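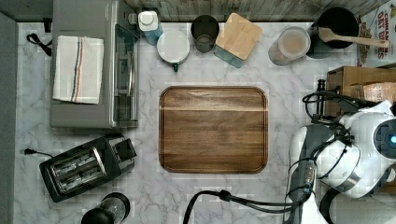

## Fumlow Counter Kit

Two-arm kitchen package, sold by Wovgate. Price on request.

Let's be clear about what you'd be buying. Fumlow is a development kit for people who want to find out whether a machine can tidy a kitchen counter. If you want a tidy counter, buy a sponge. Ritu Khurana, who runs our demo kitchen, still wipes down by hand at closing time.

Our counter stays crowded on purpose: toaster, toaster oven, canisters, a pot with a wooden spoon in it. Plenty of arms look clever on a bare table. Ask any vendor to show you theirs next to a cereal box.

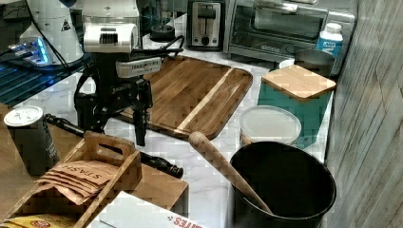
**Can it clear up after breakfast without someone watching?**
We don't sell it for that, and we'd want a person within reach of the stop button for every run.

### What's in the box

- Two arms with Ceker mounts
- Parallel gripper, opening up to 13 cm
- Chraibi control software, 8 seats
- Cable set and clips
- 40 hours of remote support

Supply your own counter. Marble is fine, but glossy tops can confuse the depth sensing, so test yours first.
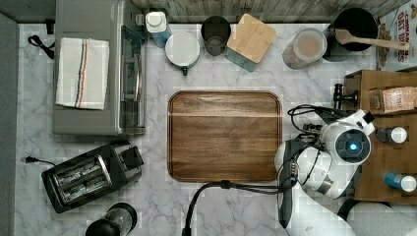 *Wooden tray on the demo counter, overhead view.*

### Before you order

Flat trays and boards are harder than they look - there's very little edge to get hold of. Soft items like towels are worse. We quote no success rates, and we'd be wary of anyone who does without naming the kitchen.

Returns are accepted in the original crate. Demo visits can be booked through the Wovgate sales desk.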